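Rasbridge Lettering and Poster Archive
Progress report for the second grant period, to July
Prepared for Philomena Brophy, grants manager

Summary

The scanning is ahead of plan and the catalog is behind it. We expect to finish both inside the grant period. One budget line needs to change, and we are asking for your approval of that below.

Scanning

The archive holds 2000 posters, handbills and sign layouts from the Mac Mathúna print shop in Urkport. The target for this period was 600 items scanned and checked. We reached 700. The extra came mostly from the handbills, which are small and lie flat. The large theater posters are slower. Each one is scanned in sections and joined afterward, and the joins have to be checked by eye at full size.

Cathal Ó Conaill rescanned the first batch after we found that the reds were printing too orange on the proofs. The color profile had been set for coated paper and most of this stock is uncoated. The corrected files have replaced the old ones on the shared drive. Please delete any copies you downloaded before April.

Catalog

So far 284 items have full catalog entries. Entries take longer than we allowed for, mainly because the shop rarely dated its work and the designer is named on very few pieces. Deirdre Breathnach has been matching layouts against the shop's job books, which give a client and a price but often no title. Where she can't make a match, the entry says "designer unknown" and we move on.

We have also settled the list of terms for lettering styles. The earlier draft had too many categories and two people would describe the same poster differently. The new list is shorter and includes a sample of each style.

Odar typeface

Mélanie Girard has finished drawing the capitals and numerals for Odar, the display face based on the shop's wood type. The lowercase is in progress. Only part of the original lowercase survives, so she is working from printed posters for the missing letters — the k and the z are still open questions. Test sheets went to the Urkport print studio and came back with useful notes on spacing, especially around the A and the V.

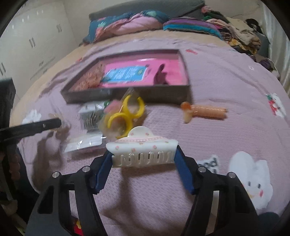
The license for Odar has not been decided. We would like it to be free for schools and nonprofit groups, with a paid license for commercial use. Pádraig Horgan is drafting terms and will send them to you before anything is released.

Budget

Spending is on track except for storage folders, where the supplier raised its price. We ask to move the unspent travel money to that line. The total does not change.

Next period

Finish the theater posters. Bring the catalog level with the scans. Complete the Odar lowercase and begin punctuation. Hold the open Saturday at Rasbridge, with a small display of original layouts next to the finished posters.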